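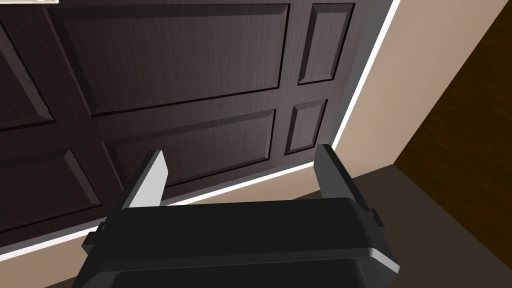
Mykhailiuk
Bench lead and whoever-updates-the-website, Ultico

About us

Ultico is a small testing shop in Witville. We try out grippers, arms, wrist cameras and controllers for people who have to buy them and don't have time to do the trying themselves. That's pretty much the whole business. Page last tidied in July, so if something looks stale, it probably is.

What we do

You send us a shortlist, or just a job ("opens doors", "picks up soft things", "doesn't wreck the tray"). We run the candidates through the same set of tasks, same start positions, same controller settings where the hardware allows it. You get the numbers, the logs and a plain write-up. No star ratings. We used to do star ratings and everybody skipped straight to them.

Simulation first, these days. It's cheaper to find out in software that a finger is too wide. The door set is the one we get asked about most: panelled doors, dark and light, approached at bad angles, close up, from low down. The view at the top of the page is from the dark brown one. Black two-finger gripper, fingers open, a short way off the door. Plain flat lighting in that one. We have harsher versions.

Then the real bench. Anything that does well in sim gets bolted on and run again, and the gap between the two goes in the report. Sometimes the gap is the report.

Numbers, seeing as people ask

172 tasks in the current set, 53 of them doors, drawers and cupboards. Last year we logged 2372 bench runs. A standard comparison is around 30 working days from when the hardware lands here, longer if it arrives without cables. Please send cables.

Things we have opinions on

Flat plate fingers. Good on edges, poor on round knobs, fine if you add a pad. We test with and without.

Light inner faces on dark fingers. Handy when the wrist camera has to find the finger against a dark background. Less handy on white trim. We're still comparing these, ask us in the spring.

Wrist cameras that see too much of the gripper. Some body at the bottom of the view is OK, gives the controller something to line up with. Half the view is too much.

Controllers with a nice screen and no log export. No.

Where we came from

Started as a side bench at Motdale, which made conveyor parts and kept buying the wrong arms. The testing outgrew the corner it was in, so it became its own company with its own colour of paint on the door. We still do Motdale's comparisons and they pay the same rate as everyone.

We don't sell hardware and we don't take commission from anyone who does. Makers can book a test, but they get the same write-up a buyer would, including teh bad bits.

Working with us

Email's best. Tell us the payload, the reach, what it has to grab and what it must not break. Photos of the actual door or bin or shelf are a big help. Visits by arrangement, mornings before 11 if you can, the bench is noisy after that. Parking round the side, not out front, the neighbours have ben patient enough.

Price list is being redone. Old one still applies till then.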